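Home Units Boxes & Supplies Moving Tips Contact

The Durkley Wardrobe Box

I've been selling boxes out of the front office at our Stedgate storage place since 2009, and the one I end up talking about most is the Durkley wardrobe box. It's the tall one by the door with the metal bar across the top. You hang your clothes on the bar, close the flaps and tape it shut. When you get to the unit (or the new house) you open it up and your shirts are still on their hangers!

I used to stuff everything in trash bags when I moved, so I know the appeal of doing it the cheap way. Then I spent a whole weekend ironing. I've been a wardrobe box person ever since. 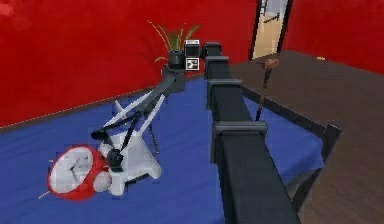
The box is double-wall cardboard and comes flat with the bar tucked inside. Folding it takes me a minute or so, and I've had a lot of practice, so give yourself a bit longer for the first one. Tape the bottom twice, once each way. I like to put a couple of pairs of shoes or a folded blanket in the bottom to give it some weight, but please don't fill the whole thing with books. You won't be able to lift it and neither will I.

One box takes 18 winter coats if you're really determined, or a good deal more if it's summer dresses and blouses. I'd stop a little short of stuffed - clothes that are going to sit for months do better with some air between them. Make sure everything is clean and completely dry before it goes in. I put a cedar block in mine too, and we sell those at the counter. 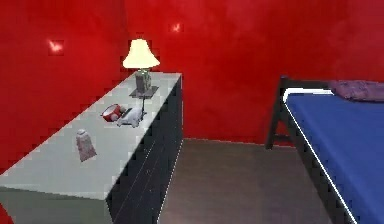

People ask me whether they should keep clothes in plastic instead. For a short move, use whatever you've got. For a season or longer I'd go with cardboard in one of our climate-controlled units, and I'd raise the box off the floor on a pallet or a couple of boards. We usually have old pallets out back, so just ask and you can have one for nothing.

We also carry the short version from Gronton, which fits shirts and jackets but not long coats. It's easier to get into a small car, and I'd choose it for kids' clothes every time. The bar is plastic on that one and I wouldn't hang anything heavy on it. If you only want to buy one kind, get the Durkley.
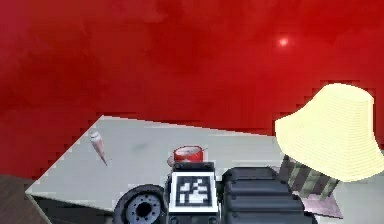
They come singly or in a pack of 4, and the pack includes a roll of tape and a marker. Write on the side of the box as well as the top! Once they're stacked or shoved to the back of a unit you can't see the top of anything, and I've watched people open every box they own looking for one suit.

Unused boxes can come back for a full refund as long as they're still flat and you have the receipt. Used ones in decent shape I'll take off your hands for free and pass along to the next person. There's often a little pile of secondhand ones by the office, first come, first served.

The new shipment goes on the shelf 1st July. We do run low in summer with everybody moving at once, so call ahead if you need more than a few and I'll put them aside with your name on them.

Related items
Gronton Short Wardrobe Box
Jaidee Mattress Bag, Queen
Jaidee Stretch Wrap
Cedar Blocks
Durkley Dish Box with Dividers
Disc Lock for Storage Units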